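Chair cover

A chair cover is a fitted or loose fabric sleeve placed over a banqueting chair for the length of a wedding, dinner or similar function. It hides the chair. In the hire trade the word usually means a full cover reaching the floor, as distinct from a cap, which dresses only the top of the back, and a sash, which is tied round either of them and comes undone during the speeches.

History

Loose covers were used in large houses for centuries to keep dust and sunlight off good upholstery, and were taken off when guests arrived. The modern function trade reversed the arrangement: the cover goes on for the guests, and the upholstery beneath is seldom good. The change followed the spread of the stacking banqueting chair, a strong, cheap and very nearly indestructible object which hotels bought in large numbers and brides disliked on sight.

In the town of Dellport the first firm to hire out covers as a separate item was Bortolotti, until then a supplier of tablecloths to restaurants. Its founder had noticed that customers would argue over the price of a tablecloth but not over the price of a chair cover, having no idea what one ought to cost.

Types

The polyester cover is cut like a loose dress, pleated at the back and held by a sash. It suits most chairs moderately well and needs ironing. The stretch cover, made from a knitted fabric with elastane, is pulled down over the frame and hooked under the feet by four reinforced pockets. It needs no ironing, a quality which hirers mention early in any conversation.

The Skutumus pattern, named after the workshop that first cut it, has a zip down the back and fits round-topped chairs only. Put on a square-topped chair, it produces two small ears. Several attempts have been made to sell the ears as a feature.

Satin covers photograph well and are slippery to sit on. Their use has declined, particularly at events with long toasts.

Fitting

A practised fitter can dress 62 chairs in an hour, working down one side of each table and back up the other. Amateurs are slower and tend to discover the label at the front. In his trade handbook The Dressed Room, Mirko D'Amico advises fitting all the covers before tying any of the sashes, and tying all the sashes before letting the family in to help.

Sashes are normally 19 centimetres wide. The plain knot, the bow and the so-called waterfall are the usual ties. The waterfall takes longest and is the first to be sat on by a child.

Laundering

Covers are washed at 47 degrees in the Brillex process, a setting chosen to shift gravy without shrinking the elastic. Red wine is treated separately. Candle wax is frozen and cracked off, and lipstick is generally charged to the customer. Weekend stock comes back on Monday and is expected to be white again by Friday.

Reception

Opinion on chair covers is divided. The designer Eliseo Chávez called a fully covered room "a meeting of polite ghosts" and for several seasons worked only with bare wooden chairs, which cost his clients considerably more to hire. He later returned to covers, in ivory. Hoteliers have stayed loyal throughout, since a covered chair need not be repaired.

See also

Banqueting chair
Napkin folding
Sash (furnishing)
Table runner
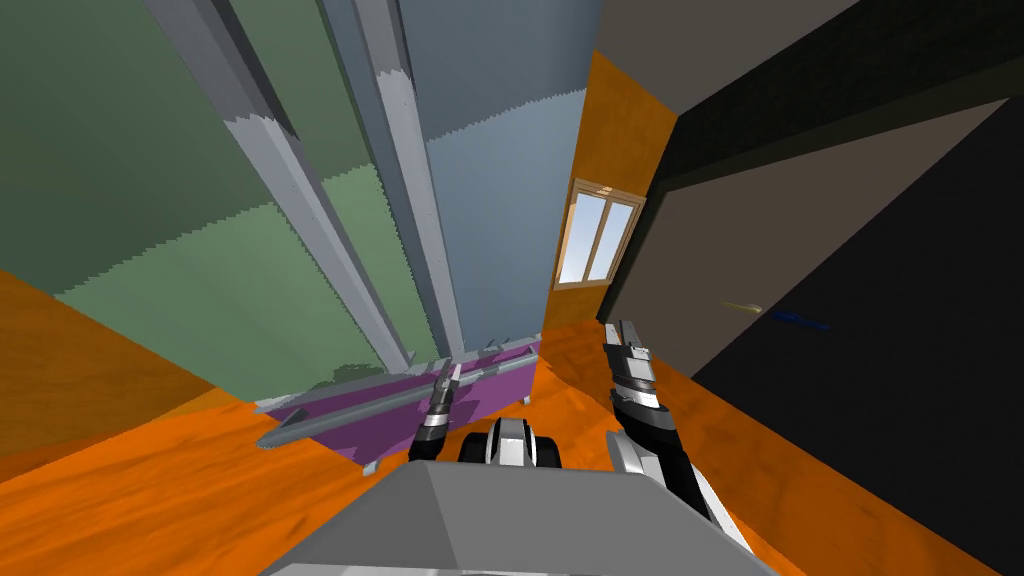 Tall cabinet with light-grey trim, computer rendering.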